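Storing Seasoning Packets, Sauce Sachets and Snack Bags

Jan 22, 2020

Flexible packets are harder to store than jars or boxes. They do not stack, they slide over each other, and the printed face is usually the widest side, so a drawer full of them lying flat shows only whatever was put in last. The method below takes one drawer, one bin and a clear table.

Start with the table. Take out every packet in the kitchen, including the ones in the door of the refrigerator and the ones behind the flour. Lay them face up on a plain surface, printed side to the light, and turn the overhead lamp off if it throws glare on the film. Date codes on glossy film are often stamped over a crease or along the seal. Flatten the area with a thumb and tilt the packet until the code reads clearly. On imported products the order may be year, month, day, so check the order before throwing anything out.

Sort by contents first and by size second. Oil-based pastes and sauces, sesame paste included, form one group. Dry powders and spice blends form another. Chips, crackers and other snacks go in a third and should not share a bin with either, as the bags are full of air and take up space the small packets need.

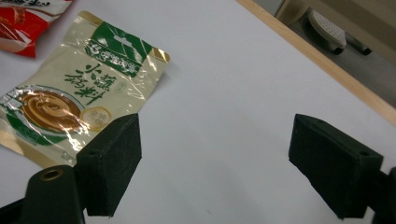 Pastes need the most attention. The oil separates during storage and rises to whichever side is uppermost. Before opening, knead the sealed packet gently from the outside, working from the bottom corners toward the top, until the contents feel even. Do not knead a packet that has a nick or a swollen seal. Discard a swollen packet unopened.

Cut across one corner, not across the full width. A small corner opening pours more accurately and is easier to close. For a packet that will be used within a few days, fold the corner over twice and hold it with a flat clip. For anything longer, move the contents to a clean, dry glass jar with a tight lid. Cut the product name and date from the packet and tape them to the jar.

Labels in a language not everyone in the house reads should be supplemented. Write the contents in plain words on masking tape and put the tape on the top edge, where it shows when the packet stands upright. Permanent marker applied directly to glossy film rubs off.

Stand packets on edge, like file cards. The Prinel narrow bin fits a standard drawer and holds small sachets upright without bending them. The Stidden divider set is deeper and suits packets up to 400 grams. Leave a gap of 2 fingers at the front of each bin. A bin packed tight will crease the film, and repeated creasing at the same point eventually causes a pinhole.

Packets of 100 grams or less can go in front of the larger ones. Keep the oldest date nearest the handle. Snack bags are best hung from a clip rail or stood in a tall basket on a shelf, away from the stove.

Wipe the bins with a damp cloth and dry them fully before refilling. Repeat the full sort in May, before the kitchen gets warm.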